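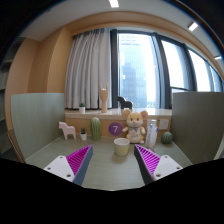
Rilar desk subset: known fault, finger pad slip

Recordings in this subset were made with the Vondwood hand-held gripper, firmware branch Ji. A fault in the left finger affects part of the data and was found only after the first release. Under side load the ribbed insert creeps along its inner strip, and the logged opening width then differs from the true width. Small targets suffer most. With the yellow cup standing near the plush mouse and the white bottle, as on desk 7, the fingers have to come in at an angle, and the load on the pads is uneven from first contact.

Symptoms
The width channel reads up to 4 mm too wide at closure. The cup tilts or drops during the lift while the log still reports a stable grasp. Open-gripper readings are normal, so the start-up check passes.

Cause
The insert was bonded to the strip with an adhesive that softens in use. Fasteners on the mounting plate were inspected and found tight. Vibeke Lund reproduced the slip on the bench with a spring balance. The second unit, from the same batch, showed it too.

Affected data
96 episodes, all recorded in February. Each has pad_slip set to 1 in the episode table. Camera frames and pose tracks are not affected. Grasp success labels came from the width channel and should be treated as unreliable in these episodes.

Handling
Exclude flagged episodes when training on width or grasp outcome. Do not apply a constant offset: the error varies within an episode. The Jano loader drops them by default from version 2; earlier versions ignore the flag.

Open items
Relabelling from video has not started. Replacement inserts are fitted to both units but have no long-run test yet.

Contact: Signe Grímsdóttir
Last changed: Monday, September 1, 2025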